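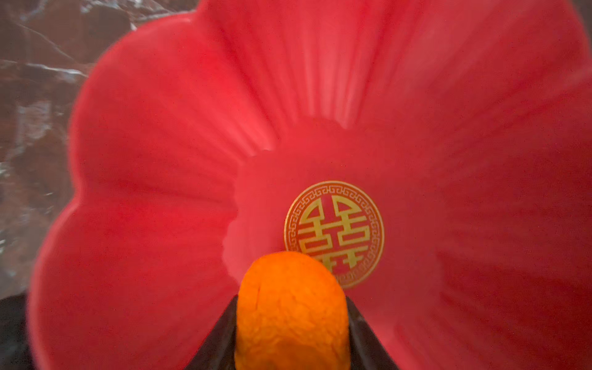 A reader in Clestwood writes that her candy dishes come out of the cupboard once a year, go back in the same night, and somehow have less gold on them each time. She wants to know whether the dishwasher is to blame, or the stacking, or both.

Probably both, in that order. Gold decoration on household ceramics is most often applied on top of the glaze and fired a second time at a lower temperature, usually somewhere above 700 degrees Celsius. The glaze underneath has melted into a hard glassy coat. The gold sits on that coat as a very thin film, and it wears from the top down. Detergent attacks it chemically, and whatever is stacked above attacks it mechanically.

Double happiness pieces take more of this wear than most. The character is usually at the center of the dish, exactly where the candy, the melon seeds and the foot of the next dish all land. A Greek-key border has a lot of narrow lines close together, and narrow lines show loss first. On a red ground a break in the gold is visible from across a table.

Washing. Use lukewarm water and a mild liquid soap, with a soft cloth or the soft side of a sponge. No scouring powder, no melamine foam, no bleach. Soak sugar residue for 10 minutes with plain water before wiping; hardened syrup should be softened and never scraped. Fluted or ribbed walls hold residue in the grooves, and a soft toothbrush worked from the center toward the rim will clear them. Keep the brush off the gold.

Drying. Pat the emblem, do not rub it. Scalloped rims tend to hold a line of water on the underside of each lobe, so leave the dish upside down on a folded towel for an hour before it goes away. Matte and satin glazes show water spots more than glossy ones. A wipe with a cloth dampened in diluted white vinegar takes the spots off the glaze — again, not over the gold.

Stacking. Put a disk of felt or plain unprinted tissue between pieces, cut wide enough to cover the whole emblem. Newspaper ink can transfer to an unglazed foot. We stack no more than 5 high, and petal shapes should be lined up lobe over lobe so the weight does not rest on one point of the rim.

Microwave. No metallic decoration of any kind, including pieces sold as heat-safe, unless the maker states otherwise for that exact item.

Food. For older or unmarked pieces, particularly in strong reds and oranges, keep to wrapped candy or use a liner. Some older red and orange glazes contain lead or cadmium, and color alone will not tell you which.

Felt disks are back in stock at the Gekura counter in packs of 14, in one diameter only. They can be trimmed with ordinary scissors. The larger size is expected in June.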